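Kilo shop Bermúdez is moving to the old post office (and the hoodie rail is coming too)
By Soledad Ventura
March, 7.40 am 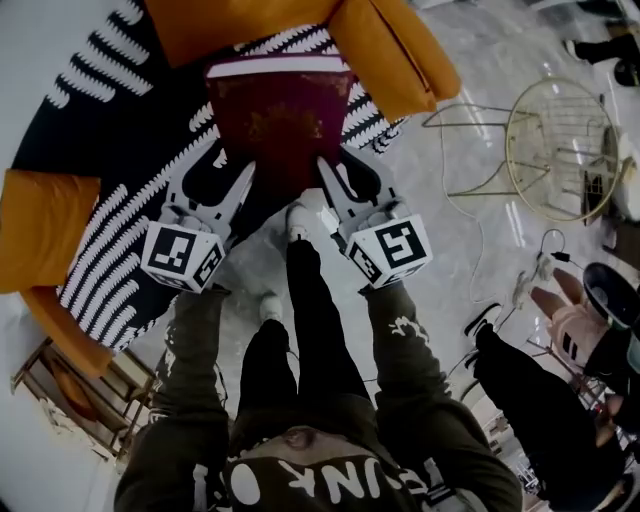 If you've bought a jumper in Nornach in the past few years, there's a fair chance it went over the scales at Bermúdez first. So I was a bit alarmed when the paper went up over the windows on Tanner Row and people started messaging me to ask if it had shut. It hasn't! It's moving into the old post office on the corner of Well Street, with the doors opening before the end of the month, and I got to have a nose round yesterday while the shelves were still in bits.

For anyone who has somehow missed it, Bermúdez sells second-hand clothes by weight. You fill a bag, you put the bag on the scales, you pay for what it weighs, and then you go home and find out that one of your bargains has a zip that sticks. A summer dress costs next to nothing. A proper winter coat costs rather more, and I once had to put a pair of walking boots back because they turned my cheap afternoon into an expensive one. The price per kilo is staying the same after the move, which was the first thing I asked and I suspect the first thing you wanted to know.

The new place is much bigger. The old shop was lovely but you couldn't pass anyone in the knitwear without both of you apologising, and pushchairs had to be left by the door, rain or no rain. Well Street has a wide front room where the post office counter used to be, a second room behind it, and a yard they're hoping to use in the summer. It's also flat all the way in from the pavement, so my aunt, who uses a wheelchair and has been sending me in with a list for years, can finally go and be fussy for herself.

Last year the shop sold 3018 kilos of clothes. I had them say that one to me again. It's up on the year before, and the staff put most of the rise down to school uniform, which is sold from its own rail and goes very fast in August. Blazers are what everyone's after. Uniform will get a whole wall in the new shop and it'll be out all year round, so you won't have to ask at the till for somebody to go and dig in the back when your child grows out of their trousers in February. Mine did it over half-term. I'm still cross.

Now, the hoodies. I know a lot of you only go in for the hoodies. The rail by the window on Tanner Row has been the best place for miles to pick up old band tops, college sweatshirts and things with baffling slogans on them, and I was told quite firmly that it's coming along and getting longer. Heavy cotton ones weigh a fair bit, mind, so they work out dearer than you'd think. The trick is to go for the ones that have been washed thin. They're softer anyway, and the print has usually cracked in that nice way that people pay silly money for elsewhere.

A word about washing those, as I've had three emails on it since my last piece. Turn it inside out, cool wash, and keep it well away from the tumble dryer if there's any lettering you'd like to hang on to. If you have to iron it, iron it from the inside. A reader in Flekport swears by Manunik, the soap flakes that come in the green tub, and says her son's favourite top has kept its colour since he was in primary school. I've bought a tub and I'll report back. So far I can tell you that it smells of pears and that you need less of it than you think, or you'll be rinsing until teatime.

Getting there is easier than it used to be, I reckon. The number 36 bus from Flekport stops right outside on Well Street, where before you had to get off at the market and walk up the hill with your bags. Coming from the station it's 500 metres, flat, and past the good bakery. Parking is as bad as ever. There are the bays behind the library if you're early, and after that you're driving in circles with everybody else.

Donations have changed a little, so please read this bit even if you're skimming. The shop will take bags in the mornings only, through the side door in the yard, and they'd love it if you could keep shoes in a separate bag, tied together by the laces. They can't take duvets or pillows any more. They do want coats, especially children's ones, and men's trousers in almost any size. Torn things are fine if you put them in a bag marked for mending, and please do mark it, as the mending pile is sorted by somebody different.

That mending pile is the part I'm most excited about! The second room at the back is going to have a long table and a couple of sewing machines, and on certain evenings you'll be able to bring your own stuff in and sort it out with help from someone who knows what they're doing. I don't know what I'm doing. I can sew on a button and I can make a hem look worse. There'll be a small charge for thread and zips, and the table will be free to use otherwise. They haven't settled on the evenings yet. I put in a plea for one that doesn't clash with choir, and I make no apology for it.

There was some grumbling last autumn about what would happen to the old post office, and I did some of it myself. It had been empty for ages and there was talk of flats, then of a gym, then of nothing at all. The red front is being kept, the brass letter flap too, though it's been sealed up on the inside so please don't post your gas bill through it. Inside they've taken down the false ceiling and found the old one, which has plaster leaves all round the edge and a large brown stain in one corner that nobody has painted over yet. I hope they leave it, but I can see why they might not.

The lease is for the whole ground floor. The rent is higher than on Tanner Row and I did ask how they'd manage that with the same prices. The answer was mostly space: they've been turning away donations they had no room for and paying for a lock-up on the Flekport road, and the lock-up goes now. It costs them £200 a month, so that's a fair chunk. There's also going to be a corner let out to makers, starting with a woman who turns worn-out shirts into aprons and peg bags. I've already got my eye on a peg bag.

As for Tanner Row, the shop there stays closed from now on, and anything you'd put by behind the till has been taken over to Well Street in a box with your name on it. Bring your slip if you've still got it. If you haven't, describe what you put aside and hope for the best, which is what I'm going to have to do about a yellow raincoat.

Gift vouchers carry over as well, including the old handwritten ones. The loyalty cards do too, and if you've lost yours they'll start you another but they can't guess at your stamps.

A few of you asked about jobs. There are two part-time ones going, one on the till and one sorting, and the notice is up in the new window with the hours on it. You apply on paper, at the shop, and you'll need to be all right with lifting. Sorting is dusty work from what I saw, though the radio was on and someone had brought in a very good lemon cake, of which I had two slices in the line of duty.

The first morning will start at ten, and the kilo price will be halved until noon on everything apart from coats and uniform. I'd get there early. Last time they did a half-price morning I arrived at what I thought was a sensible hour and came away with one scarf and somebody else's umbrella (if it's yours, it's navy, it's got a wooden handle, and it's in the newsroom). They'll be putting the date in the window as soon as the electrician has signed off the lights, and I'll add it to this page as well.

If you've got a great find from the old shop, I'd like to hear about it for a longer piece in the spring. Tell me what it was, what it weighed if you remember, and whether you still wear it. I'll start: a man's tweed jacket, enormous, heavy as a dog, and I've worn it to every bonfire night since.

Related items
Well Street roadworks: what's open and what isn't
Nornach market stalls to stay put for the summer
School uniform swaps: where to find one near you
Flekport buses: changes to the morning timetable
Readers' letters: in praise of the darning mushroom

Contact the newsroom | Send us a story | Copyright Nornach local news, all rights reserved | Back to top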